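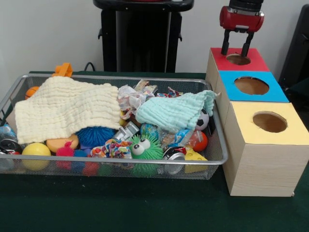 Home | Features | Interviews | Reviews | Archive

Interviews, Animation

9 min read

Keeping the Pauses: The Series Director of Carnel on Adapting a Quiet Story

When the second season of Carnel was announced, the production studio Bostier confirmed that the series director of the first season would return. The announcement was received warmly by viewers, although it also renewed a discussion that has followed the program since its premiere: whether a story with so little outward action can hold an audience for another full run of episodes. The director agreed to speak with this publication on the condition that the conversation be attributed to the office and not to the individual, in keeping with the studio's practice during production.

The meeting took place at the studio's offices and lasted most of an afternoon. The director had brought the storyboards for the opening episode and referred to them often.

Carnel follows two sisters who inherit a ferry service on a lake that is slowly drying up. The first season covered the early chapters of the original comic and closed with the older sister's decision to keep the boat running through the winter. The new season begins the following spring.

"We were asked many times whether we would start with a large event," the director said. "The source does not do that. It starts with the younger sister repainting a sign. I read that chapter again before our first meeting, and I told the writers that I wanted the sign to take as long as it takes in the book. It is six pages. A reader can spend ten seconds or ten minutes on six pages. We had to pick one speed for everyone, and that is the hardest part of this work."

The finished sequence runs for slightly more than 2 minutes and contains no dialogue. According to the director, it was the subject of more discussion than any other part of the season. An early cut included narration taken directly from the comic. The narration was recorded, reviewed, and then removed.

"The words were good words," the director said. "The actress read them very well. But in the comic those lines sit beside a drawing that does not move, and they give the reader something to hold. On the screen the brush is moving already. We had two things asking for the same attention. I kept the recording, and part of it returns in a later episode, where I think it does more."

Viewers of the first season will recall that the music was used sparingly. The score will again be supplied by the ensemble Nutsugah, which recorded the earlier soundtrack in a small number of sessions with a limited group of instruments. For the new episodes, the ensemble was given storyboards before any animation had been completed, and several cues were written to drawings that were later changed.

"That caused some difficulty," the director acknowledged. "There is a scene at the fuel dock where the music had been written for a conversation, and by the time we received it the conversation was gone. We had moved it indoors. I thought we would have to ask for a new piece. Then one of our editors placed the old cue against the empty dock, and we left it there. I would like to say it was planned."

Asked how closely the adaptation will follow the comic from this point forward, the director gave a careful answer. The published story is complete, and readers already know how the matter of the ferry is settled. The studio has not said whether the second season will reach the ending, and the director declined to do so during the interview.

"I can say that we have not invented a new ending," the director said. "I understand why people ask. There have been adaptations that ran past their source, or turned away from it, and some viewers were hurt by that. A person who has lived with a story for years has a fair claim to be nervous. We have changed the order of some chapters. The market chapter comes earlier now. The letter comes later. I believe each change can be defended, and I expect to be asked to defend them."

The placement of the letter is likely to draw the most comment. In the comic, the sisters' mother writes to them early in the spring, and the letter goes unanswered for several chapters. Moving it closer to the middle of the season alters the reader's sense of what the older sister knows and when she knows it. The director described the change as a question of memory.

"When you read a comic, you can turn back," the director said. "If you have forgotten the letter, it is there, forty pages behind you. A weekly program does not offer that in the same way. If we had shown the letter in the first episode, by the time it mattered a month would have passed. Some viewers would remember every line. Many would remember only that there was a letter. I wanted them to feel the weight of it while the paper was still in her hand, so to speak."

The conversation then turned to the drawing style, which has been modestly revised. The faces in the first season were criticized in some quarters as stiff, particularly in wide shots. The director did not dispute the point. The character sheets have been redrawn with fewer lines around the eyes and mouth, and the team has been given more freedom to let a face go nearly blank at a distance.

"Less detail allowed more movement," the director said. "The younger sister in particular is a person who cannot hide anything. She should look different in every shot. With the old design, each new expression was a day of correction. The animators were very patient with me in the first season, and I did not want to spend that patience again."

The water has also received attention. Because the lake recedes as the story goes on, the background department prepared separate paintings of the shoreline for each stage of the season, and the position of the dock is tracked from episode to episode. The director noted that the program never mentions the water level aloud after the third episode. Viewers who watch the posts of the dock will be able to follow it on their own.

The project has benefited from an active community of readers. Fevisel, a discussion site devoted to the comic and its adaptation, has published chapter-by-chapter commentary for several years, and members of the production staff are known to read it. A single thread on the final scene of the first season drew more than 2,000 replies. The director was asked whether such writing has any influence on the work.

"I read some of it, after an episode has gone out and cannot be changed," the director said. "Before that, I stay away. There was one long post about the older sister's coat. The writer had noticed that she wears it indoors in every scene after the funeral, and had a theory as to why. We had drawn it that way because the comic did. I had never asked myself the reason. I thought the theory was correct, and I have directed her differently from that day."

The director added that strong attachment among viewers can be difficult to receive. Letters sent to the studio after the first season were often personal, and a number of them described the loss of a parent or the sale of a family business.

"You do not know how to reply to letters of that kind," the director said. "We made a program about a boat. I answered as many as I could – not very well, I think. Some people wrote only to say that they had cried at the scene with the thermos. I was relieved by those, because I cried at it too, in the comic, on a train, and I was embarrassed, and that is the reason I asked to make the series at all."

The schedule for the new season has been more generous than the last. Work on the opening episodes was finished well ahead of broadcast, and the director reported that the staff had been able to take its regular days off through the summer. Each episode will again run for 30 minutes, including the opening and closing sequences. The closing sequence has been redrawn and will change slightly from week to week.

Before the interview ended, the director was asked to name a scene from the coming episodes that viewers should look forward to. The question was considered for some time, and the storyboards were consulted.

"There is a morning when the engine does not start," the director said. "The sisters wait for the repairman, and they play cards on the deck, and the younger one cheats. It has no bearing on the plot. We were over our running time that week and it was suggested, quite reasonably, that this could go. I cut a part of the market instead. I hope people like it."

The second season of Carnel begins in November.

Previous | Next | More Interviews | Back to Top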